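Progress report to the Greltley Fund
Brumwood Computer Reuse Workshop
7 July 2018

Hi Bhavana,

You asked for something a bit less stiff than last time, so I'm just going to tell you how it's going! Short version: the workshop is busy, the shelves are full, and we're a little ahead on towers and a little behind on laptops.

Your grant was meant to get 200 desktops stripped, sorted and either rebuilt or sent on for parts by November. We've taken in 397 machines so far (the Barroso office clear-out was enormous, and they threw in their keyboards too, which I'm still finding homes for). Of those, 83 towers have gone all the way through and are signed off. The rest are tagged and stacked in the back room in the order they came in, apart from one pallet that Casimiro moved when the roof dripped, so that one's out of sequence and I need to fix the sheet.

Most of this quarter went on hard drives. They're the part people worry about when they donate, and they're also what slows us down, so we wrote the drive step out properly and put it near the start. The tower goes down on its side with the panel off, the drive comes up out of the bay, and its label gets checked against the intake sheet before anything else is touched. Cayetano wanted the processor looked at in the same pass, seeing as the cooler is off anyway by that point, and I've come round to his way of doing it.

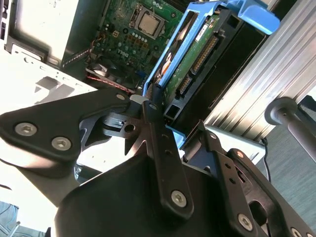
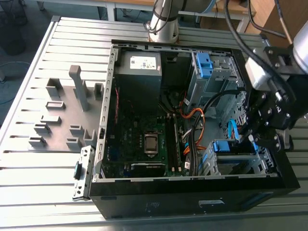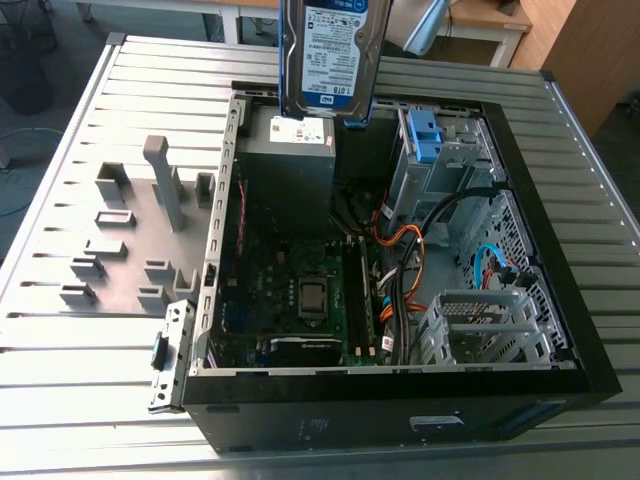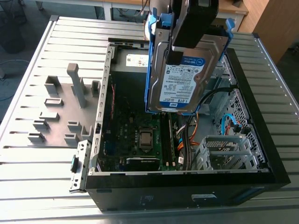 Desktop tower work, with the case open and the processor in its socket.

What happens to a drive once it's out of the tower?
It gets logged by serial number, then wiped and tested. If it passes, it goes into the rebuild bin by capacity, and if it fails either step it goes in the locked cabinet for shredding.

We've had a lot of 1 TB drives lately, and those are lovely to get, because a school machine doesn't need more than that. The plastic caddies and release tabs are another story. The old ones go brittle and snap if you rush, so we've started a spares box for them, and it's already paid for itself in fewer bad moods.

Money next. We're under on tools and over on shelving (I did warn you about the shelving). The Fliklow inventory software is paid up through November, and I'd like to keep it, even though the label printing still makes me want to throw things. I've put the receipts in the shared folder, all except 2 that Aurelio Llorente has in his van.

For next quarter I'd like to shift some hours over to laptops and get the memory sorted by type, which at the moment is one big tray and a lot of squinting. Could you let me know whether unspent tool money can go toward antistatic bags? We're down to the last box.

Talk soon,
Aurelio Sepúlveda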